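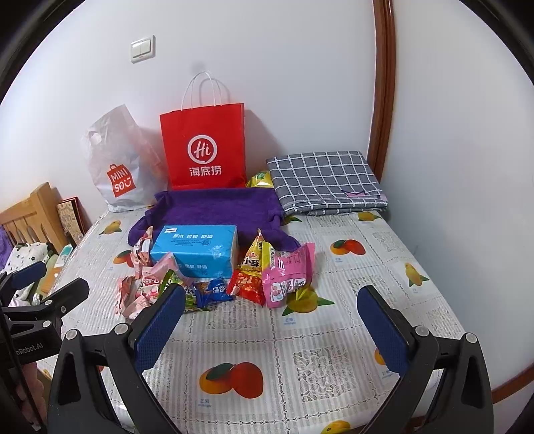
Hand-held gripper open over the bedroom test surface, with snack packets around the tissue box.

Visit report: the Stondska arm, Clummont

The November visit was split between two sites. The mechanical work on Stondska is done at the Clummont shared workshop, and the grasp trials are done in a bedroom. We went to the workshop first, arriving on Monday at 10 a.m., and moved on to the bedroom after lunch. Heledd Gough is responsible for the arm and most of the control code. Rhun Beddoe does the grasp recording and the software that sorts it.

Stondska is a tabletop arm with five joints plus a gripper. It is the second version. The first used hobby servos throughout and was retired when the shoulder could no longer hold the forearm level at full reach. A few of its brackets are still in use as cable guides.

Workshop

Clummont has one long room with benches down both sides and a separate closet for the printers. The arm was clamped to the bench nearest the closet. The base and shoulder are cut from aluminum plate, and everything past the elbow is printed. Gough said she would have preferred a metal forearm but did not want to redo the shoulder gearing to carry it.

The shoulder and elbow use stepper motors with belt reduction. Each has an encoder on the output side of the belt, giving 4000 counts per turn. Mounting it there means belt stretch shows up in the reading. It also means the controller can hunt if the gain is set too high, and we watched it do so: with the arm extended and a small weight at the wrist, the elbow oscillated until Gough cut the gain by half. She then showed the settings she normally runs, which are slower and did not oscillate.

The wrist joints are smart servos on a single bus. Wiring runs inside the forearm and comes out through a slot near the wrist. The slot has been filed wider on one side where the connector would not pass. There is a drawing with the corrected dimension, but the part has not been reprinted.

The power supply sits in a closed box under the bench, with a mushroom stop button on a lead long enough to reach the other side of the room. The stop drops motor power and leaves the controller running, so the log is kept. There are no brakes. When the power drops the arm falls, and a foam block is kept on the bench for it to land on. Gough is considering a spring at the shoulder to slow the fall. I would fit one before adding any more payload.

Control software is called Skodirell. It runs on an old desktop under Linux and talks to the joints over USB. Gough put the main file at 2797 lines and said it needs to be broken up. Inverse kinematics, logging and the operator screen all live in it. Startup requires each joint to be moved by hand to a mark before the encoders are trusted. This took several minutes, and the wrist had to be done again after a servo reported the wrong zero.

We saw the arm pick up a block of foam, a tape roll and an empty carton from marked positions. The block and the carton were lifted and set down as intended. The tape roll was pushed along the bench on the first attempt and gripped on the second, after the approach height was lowered by hand on the screen.

Bedroom

Packets are the current problem. They have no fixed shape, their surfaces reflect, and where they rest on cloth the surface beneath them gives. Beddoe wants recordings of a person picking such things up before the arm is asked to try. For this he uses a two-finger gripper held in the hand, with a dark blue textured pad on the inner face of each finger. The arm stays at the workshop.

The surface is a bed covered with a white sheet printed with mangoes. A purple fleece towel is spread loosely across the middle, and a blue tissue box goes on it with the packets grouped around it. Some packets lie flat. A yellow triangular one stands upright behind a red one, and a pink-and-white one leans against the box. The leaning arrangement is deliberate: an approach from the wrong side takes the support away and the packet drops out of the fingers' path. The shopping bags against the wall are left where they are, and Beddoe counts them as background clutter.

A recording starts with the gripper open and clear of the objects. The operator picks one packet, closes on it, lifts, moves it to another part of the bed and releases. The group is rearranged by hand after every few picks. Beddoe asked me to try it. My first pick closed on sheet as well as packet, and the sheet came up with it. The packet's sealed edge is the easier target if it can be reached, but it tends to fold when the fingers come down too steeply.

The collection stood at 777 usable recordings on the day of the visit. Beddoe discards any in which a hand touches an object or the gripper leaves the working area. He keeps failed grasps and tags them as failures in a file named Pugh, which also holds the lighting condition and the surface. The tags are typed in afterward. He agreed that this is slow, and that the tags on the earliest recordings are not consistent with the later ones. Somebody will have to go back over those.

Lighting was the other matter discussed. Glossy wrappers change appearance a good deal between daylight and the ceiling lamp. Both conditions are being recorded, but most sessions have been in the evening, so daylight is short.

Questions raised

Finger geometry. The gripper on Stondska opens less widely than the hand-held one. Recordings made near full opening cannot be reproduced on the arm as built. Gough has drawn longer travel for the next gripper. Until it is printed, Beddoe is marking the wide picks so they can be left out.

Reach. With the base clamped to a bench, the arm covers a much smaller area than a person standing next to a bed. A rail was suggested. Gough does not want another axis to calibrate.

Contact. There is no force sensing on either gripper. On the arm, motor current is used as a substitute, and the threshold was set using the foam block. It will need to be set again for packets, which crush at a much lower load.

Soft surfaces. The arm has not been run over anything softer than the bench. A folded blanket on a board was proposed as the first step, and Beddoe will bring one to Clummont.

Parts list and wiring diagram are pinned up by the printer closet. The diagram is for the first version apart from the power section, which has been redrawn in pencil.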